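Finished sorting the old Skimham newsletters in December. 80 issues, all on the floor of the spare room until last night. A few notes for anyone else keeping a local paper run.

The early ones were stapled at the corner and the staples have rusted through. I pulled them and switched to Rokeo plastic clips. Slower, but the paper stops tearing.

Missing issues are the real problem. I still need 4 from the years when Cesport did the printing. The library doesn't have them either.
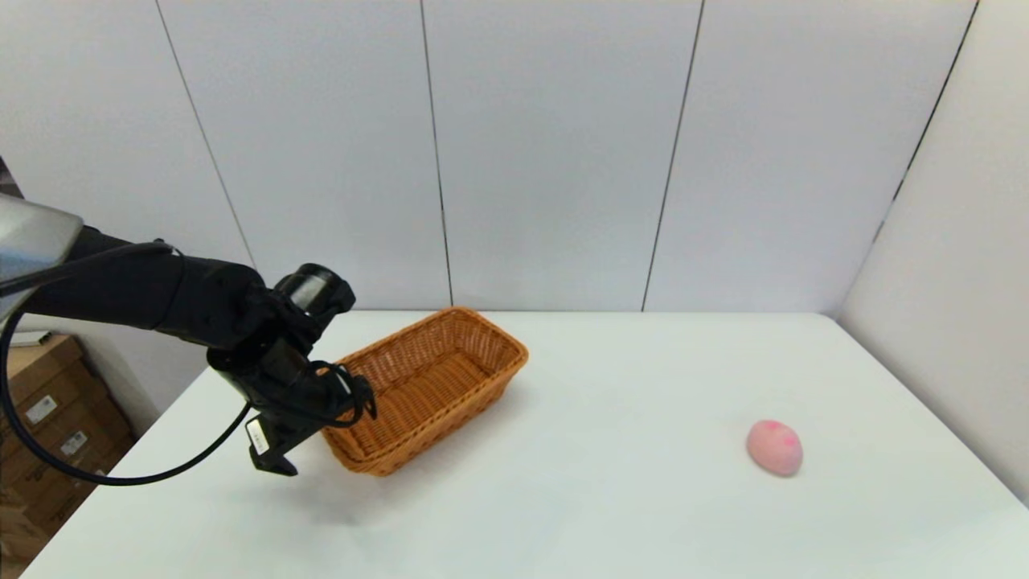
Robot arm beside an empty wicker basket

The volume numbers can't be trusted. They restarted when the paper changed printers, so there are two different runs both marked Vol. 2. I file by month and pencil the old number on the sleeve.

Best find so far is a letters page arguing over the Alcaraz bus route. It went on for five issues. The bus still stops in the same place.

Print run on the last issue was 1,835, according to the back page. I would have guessed half that.

Next job is an index. Street names first, then shops, then everything else. If you have any Skimham issues in a closet, send me the month and volume before you mail anything. I'll pay postage.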